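4. Lokalisierungsprojekt im Redaktionssystem Brosanora anlegen

Dieses Kapitel beschreibt, wie Sie einen Text zur Übersetzung vorbereiten und an das Team von Provent übergeben. Sie brauchen dafür ein Benutzerkonto mit der Rolle «Redaktion». Mit der Rolle «Leser» ist die Schaltfläche «Neuer Auftrag» nicht sichtbar.

4.1 Auftrag erstellen

1. Melden Sie sich an und öffnen Sie das Menü «Aufträge».
2. Klicken Sie auf «Neuer Auftrag» und wählen Sie die Ausgangssprache.
3. Wählen Sie die Zielsprachen. Pro Auftrag sind maximal 13 Zielsprachen möglich.
4. Laden Sie die Datei hoch. Erlaubt sind die Formate DOCX, XLIFF und CSV.
5. Warten Sie, bis die Wortzählung fertig ist. Bei einer Datei von rund 714 Segmenten kann dieser Schritt zwei Minuten dauern.

Achtung: Schliessen Sie das Fenster während der Wortzählung nicht. Der Auftrag bleibt sonst im Status «Entwurf» und muss gelöscht werden.

4.2 Glossar zuweisen

Jeder Auftrag muss ein Glossar haben. Falls Sie kein eigenes Glossar besitzen, wählen Sie das Standardglossar «Jilldale». Einträge im Glossar haben immer Vorrang vor dem Übersetzungsspeicher.
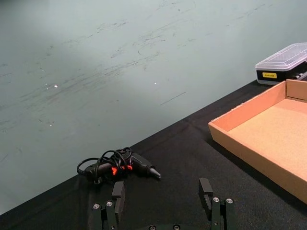 Ein Glossareintrag besteht aus der Benennung, der Wortart und einer kurzen Definition. Schreiben Sie die Benennung in der Einzahl und ohne Artikel. Bei Produkttexten empfehlen wir, auch die Teile eines Geräts einzutragen. Für eine Heissklebepistole sind das zum Beispiel «Düse», «Auslöser» und «Netzkabel». Ist der Auslöser orangerot, so gehört die Farbe in das Feld «Bemerkung», die Benennung bleibt unverändert.

4.3 Auftrag freigeben

1. Prüfen Sie die Angaben auf der Seite «Übersicht».
2. Tragen Sie eine Kontaktperson für Rückfragen ein.
3. Klicken Sie auf «Freigeben».

Hinweis: Nach der Freigabe können Sie die Ausgangsdatei nicht mehr austauschen. Für Korrekturen wenden Sie sich bitte an Morenike Sani, Abteilung Terminologie.

Kunden mit der Schnittstelle Antunes erhalten die fertige Übersetzung automatisch zurück. Alle anderen Kunden laden sie im Menü «Lieferungen» herunter.

Kontakt | Impressum | © Provent, alle Rechte vorbehalten | Nach oben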